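Raudsepp kitchen robot, tested on the washing-up
Review by Assunta Santoro
December 12, 2025

The Raudsepp is a wheeled robot with two arms, leased by the month and sold on one promise: it will load your dishwasher. I had it at the test flat in Utby for nine days. I used it for that job and a few smaller ones, and I kept a note of every run.

Setting up took most of a morning. The base has to be driven round the room by hand so that it can learn where the worktop and the cupboards are, and then each dishwasher rack has to be pulled out and shown to it. The instructions for this are clear. The ones for the arms are poor, and I rang the helpline twice before both arms would move. The person I spoke to the second time knew the product well and sorted it out in a few minutes.

I tested with plates, bowls, mugs, cutlery and one glass jug. Plates are its best subject. It takes hold of the rim, lifts slowly and turns the plate upright before it moves across. Out of 60 plates it placed all but six without help. Four of those were put down at a bad angle and two were dropped from low down. Neither broke, but these were thick plates and I wouldn't try it with anything thin.

Bowls are harder. If one is lying on its side the robot will often try for the wrong edge, let go and start again. It gets there in the end on most runs. Mugs were fine if the handle faced the arm. Cutlery I gave up on after the second day. It could pick up a single fork from a bare worktop, but a handful of mixed cutlery in the sink was beyond it.

Speed is the main problem. A sink with nine items in it took the best part of an hour. I can do the same job in two minutes, and so can most people. Of course you don't have to stand there while it works, but in my tests I was called over often enough that I couldn't settle to anything else. It stops when it isn't sure, which I prefer to guessing, and then it beeps until you come.

It also takes up a lot of room. With the dishwasher open you can't get past it, and in a narrow kitchen you would need to do the washing-up when no one wants to cook. It doesn't scrape or rinse, and it won't wipe down afterwards.

I tried the Stulton last July, which has one arm and a fixed stand. The Raudsepp is better in every way that matters. It reaches further, and it recovers from mistakes the Stulton couldn't. It is still a machine for people who want to see how far the work has got. If you want clean plates, keep your money for now. I would look again when it can do cutlery.

The sink, with the dishwasher open beside it, and then the hand with nothing in it:

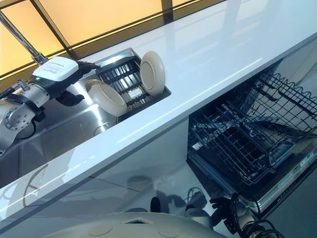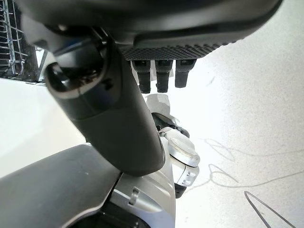

Maricel Tolentino writes that speed would matter less to her than it did in this review, as she would happily leave a robot at the sink all night if it could be trusted not to stop and beep. She would want to know how loud the beep is, and whether it can be turned off.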